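Robots That Learn by Copying: We Look at the Plovel Kit

For ages 8 and up. Grown-ups can read it too.

OK, quick question first. How did you learn to tie your shoes?

Probably somebody showed you. Slowly. Then you tried, and it came out like spaghetti, and you tried again. Well, some robots get taught in nearly the same way. A person does the job, and the robot copies. The Plovel kit is made for exactly that, and we got to try one for a few weeks in September.

So what is it?

A pair of grippers. A gripper is a robot's hand, sort of. It usually doesn't have five fingers like yours. Two is plenty for a lot of jobs – think of salad tongs, or a crab.

Most grippers are stuck on the end of a robot arm. The Plovel ones aren't on an arm at all. YOU hold them. One in each hand, with a strap over the back of your hand so you don't drop it. You squeeze, the fingers close. You let go, they open. That's most of it!

The company that makes it is called Vumau. They sell to schools, clubs and museums, and to grown-up robot builders as well.

What's in the box

2 hand-held grippers, one left and one right
Soft straps, small and large
Finger pads, plus spares
A charger
A card of square black and white markers
A booklet (it's long. skip to page 11, thats where the good part starts)

Why does it have a camera?

Good question. A robot has to see what it's doing, same as you. Try buttoning a coat with your eyes shut. Hard, right?

Each gripper has a camera on it that looks out past the fingers. While you work, it records. So later on the robot gets to see the job from the hand's side. Not from across the room, like when you watch TV. From right up close, where the fingers are.

The camera lens is a very wide one, a bit like a fish's eye. It takes in a huge slice of the room in one go – ceiling, walls, floor, you. Straight things come out bendy. Doors look like bananas. The computer knows about the bending and can sort it out.

And the squares?

The black and white squares are like name tags. To you they just look like a bad crossword. To a computer they're super easy to spot, and each pattern means something different. When a camera sees one, the computer can work out how far away it is and which way it's tilted. Clever, and it's only ink.

How the teaching goes

Step 1. Pick a job. A small one. "Put the cup on the plate" is good. "Clean my room" is way too big, sorry.

Step 2. Strap in and press record.

Step 3. Do the job. Go slow, and no showing off.

Step 4. Put everything back where it was and do it again. And again. And again.

Yep, that's the boring bit. We did the cup job 483 times. It took until Friday and our arms were tired. But a robot needs to see lots and lots of tries, and they can't all be the same. Move the cup a bit. Use a different plate. Close the curtains. If it only ever sees one blue cup in one spot, it may get stuck when you hand it a red one.

Step 5. Send the recordings to the computer. It looks through all of them and hunts for the pattern. Where did the hand go first? When did the fingers close? This is called training. Ours took around 18 hours, so we went home.

Step 6. Let a real robot arm have a go. The kit doesn't come with an arm! You need to borrow one or buy one. We used the arm at the Omberg Science Barn, which has its own cage and a big red stop button.

What one gripper sees while the other one works
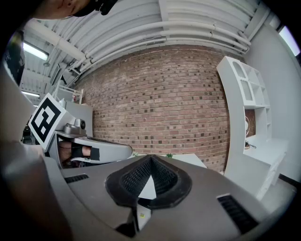

Two grippers, one room. Look for the square marker on the left one, and the hand with the black strap underneath. The pointy mesh part in the middle is an air vent.

Did it work?

Kind of! The robot got the cup on the plate most times. Once it put the cup down next to the plate, very gently, and stopped like it was finished. It also had a long think before every grab.

The cup with no handle went better than the one with a handle. We don't know why. Vumau didn't know either when we asked.

What we liked

You don't need to type any code to start. Just move your hands.
The straps fit small hands, if you use the small ones.
The finger pads pop off for washing (we got jam on them).

What we didn't like

It gets heavy. Take breaks.
The start-up beep. So loud.
The booklet has lots of long words and hardly any pictures.
No arm in the box. We said that already but its a big one.

How does it compare?

We also had a short go with the Howlader set. That one comes with a single gripper, so no two-handed jobs like opening a jar. It's lighter though, and the booklet is much better. For a first try at home or in class, we'd say Howlader. For a club with a robot arm and some patience, Plovel.

Words to know

Gripper – the part of a robot that grabs things.
Lens – the round clear part at the front of a camera.
Marker – a pattern that a computer can find easily.
Training – when a computer goes through lots of tries and learns from them.

Try this at home (no robot needed)

Get two wooden spoons. Hold one in each hand and use them to pick up a sock and drop it in a bowl. Now ask a friend to watch, then copy you EXACTLY. Same speed, same spoon first, everything.

What did your friend get wrong? Show them five more times, with the sock in a new place each time. Then swap.

Next time: robots that sort trash, and why they hate wet cardboard.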